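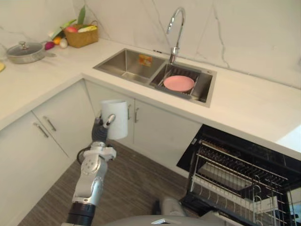 How a Kitchen Robot Gets Looked After

Fako is a robot that practices kitchen jobs. It puts plates in racks, picks up cups, and learns where things go. It lives at a workshop called Unia, where a small team looks after it. Fako can't tell anyone when a cable is rubbing or a screw is coming loose, so people have to check.

This page explains what they check and how they do it. Some of the words may be new. There is a short word list at the end.

What is a robot arm made of?

Your arm has an upper part, a lower part and a hand. In between are joints: the shoulder, the elbow and the wrist. A robot arm copies this idea. The stiff parts are called segments. The parts that bend or turn are called joints.

Inside each of Fako's joints there is a motor. A motor turns when electricity runs through it. There is also a sensor in the joint that measures how far it has turned. The robot's computer reads all of those sensors to work out where the hand is.

Electricity and messages travel through cables. Some cables run inside the arm and some run on the outside. An outside cable has to have slack, which means a bit of extra length. Try this: tape one end of a string to your shoulder and hold the other end in your hand, with the string pulled tight while your elbow is bent. Now straighten your arm. The string pulls. If you had left a loop in it, your arm could have moved freely. A loop of cable near a robot's wrist does the same job. If the loop is too big, though, it can catch on a faucet or a cabinet handle.

The morning check

Dinesh Sikder does the first check each day, before the robot is switched on. The order is always the same.

1. Make sure the power is off. There is a big red stop button on the wall, and Dinesh presses it even when the robot is already off.

2. Look along the whole arm. He looks for scratches, loose covers and anything that has moved since the day before.

3. Look at the cables. He follows each one with his finger from one end to the other. A flat or shiny spot on a cable can mean it has been rubbing against something.

4. Bend each joint by hand, slowly. A healthy joint moves smoothly. A joint with a worn part may feel gritty, like a bicycle chain with sand in it.

5. Look at the hand last. It takes the longest.

Dinesh writes down what he finds in a notebook. If everything is fine he writes "fine." If something is different, he writes what it is, even when it seems very small. A mark that is one size on Friday and bigger the next week tells the team that something is wearing away.

Why the hand needs the most care

The hand touches everything. It touches plates, cups, racks and counters, and sometimes it bumps things it was not meant to touch. A human hand gets bumped too, but skin grows back. Metal does not.

Robot fingers are small machines with many little parts. On Fako the fingers are silver, with tiny joints and screws, and each one ends in a rounded black tip. The thumb is bigger. It has to push against the fingers from the other side, so it does a lot of the holding.

When metal parts get used a lot, the shiny surface can turn dull and gray. This is called scuffing. A little scuffing does not stop a thumb from working. The team still keeps an eye on it. A deep scratch could leave a rough edge, and a rough edge could scratch a plate.

A soft black cover goes over the hand and around the bottom of the thumb, a bit like a sleeve. It helps keep crumbs and dust out of the places where parts move. The cover has to end in the right spot. If it slides too far down toward the tip, it can get pinched when the hand closes. If it slides too far up, there is a gap. Roya Amini fixes the covers. She says it is like pulling up your socks, except that the sock has holes for fingers and you are not the one wearing it.

There is also a small blue light in the side of the thumb, set back in a dark opening. Roya is careful to keep the fabric clear of that opening when she straightens the cover.

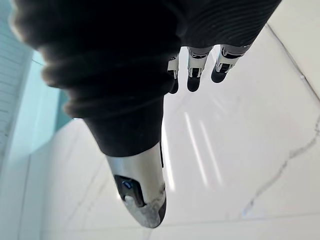 Cleaning the robot

You can't put a robot in the dishwasher, and you can't hold it under a faucet. Water and electric parts do not mix well. The team cleans Fako with a cloth that has been wrung out hard, so it is damp and does not drip.

They wipe the segments first. Then they wipe around the joints, where dust collects in the grooves. A small, soft brush gets the dust out of the finger joints. The black fingertips get their own clean cloth. If the tips are greasy, things slip out of the hand. Have you ever tried to pick up a glass with butter on your fingers? It is the same for a robot.

The black covers come off and are washed by hand in the evening. They have to be completely dry before they go back on. The team has 4 sets, so there is always a dry one ready.

Teaching the robot where its hand is

After a repair, the team has to do a job called calibration. That is a long word for checking that what the robot thinks is true matches what is really true.

Here is how it can go wrong. Say Ronaldo Lins takes a finger off to change a part, and he puts it back turned a tiny bit too far. The robot does not know this. It still thinks the finger is where it used to be. When it reaches for a cup, the finger arrives in a slightly different place. The cup may tip over.

To calibrate the hand, Ronaldo asks the robot to touch two small marks on a metal block, one after the other. He measures how far off the fingertip is each time. The computer uses those numbers to correct itself. Then he runs it again. If the finger lands on both marks, the job is done. If it doesn't, he starts over. On a bad day this takes until lunch.

You can try something like it at home. Draw a dot on a piece of paper. Look at it, close your eyes, and try to put your fingertip on the dot. Open your eyes and see how far off you were. Do it again a few times. Most people get closer.

The plate test

When the hand is clean and calibrated, it gets a real job. The team likes plates for this. A plate is thin at the edge, wide in the middle, and easy to drop. The robot has to pinch it near the rim, tilt it, and bring it over to the rack without knocking it against the wires.

Vasanthi Paul runs the plate test. She stands next to the stop button the whole time and watches the fingers, the wrist and the cable. She is looking for different things at each one. Do the fingers slide on the plate? Does the wrist shake? Does the cable swing out and touch anything? 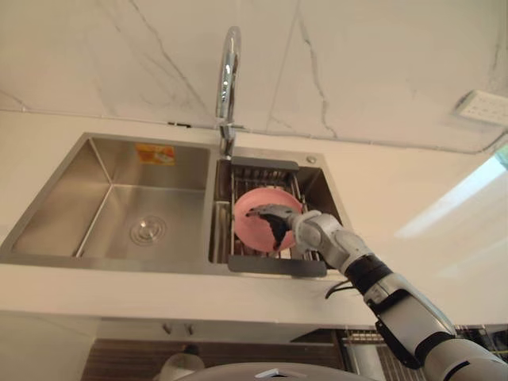 If the plate slips, the hand may not be squeezing hard enough, or the fingertips may need another wipe. If the wrist shakes, a joint may be loose. Vasanthi changes only one thing before each new try. If she changed two things at once and the shaking stopped, she would not know which one had fixed it.

A new fingertip has to pass 100 plate tests before the team trusts it. That is a lot of plates, even when it is the same plate over and over. Vasanthi listens to the radio.

When something breaks

Last June one of Fako's fingers stopped bending. The motor hummed, but the finger stayed straight. Gunnlaugur Gunnlaugsson took it apart at his workbench. He laid the parts on a white towel in the order they came off, so he could put them back in the opposite order.

Inside the finger is a thin cord that pulls it closed, a bit like the tendon inside your own finger. The cord had frayed, the way a shoelace does, and had come off its little wheel. The old one had closed the finger more than 800 times that week. Gunnlaugur fitted a new cord, checked that the wheel turned, and closed the finger up. After that came calibration, and then the plates.

The team now changes those cords before they wear out. They also look at the other fingers whenever one of them has a problem, as parts that are the same age often wear out close together.

Staying safe around a robot arm

A robot arm can be strong, and it may start moving without any warning. These are the rules at Unia, and they are for grown-ups as well as for visitors.

Stay behind the yellow line when the robot is on.
Tie back long hair and tuck in loose strings on clothes.
Never put your fingers between the robot's fingers.
If you see something odd, say "stop" loudly. You will not get in trouble if it was nothing.

Words to know

Calibration: checking and correcting a machine so its measurements are right.
Joint: a place where two parts meet and can bend or turn.
Motor: a part that uses electricity to make things turn.
Scuffing: dull marks left on a surface by rubbing.
Segment: one of the stiff parts of an arm.
Sensor: a part that measures something, such as how far a joint has turned.
Slack: extra length in a cable or string so that it does not pull tight.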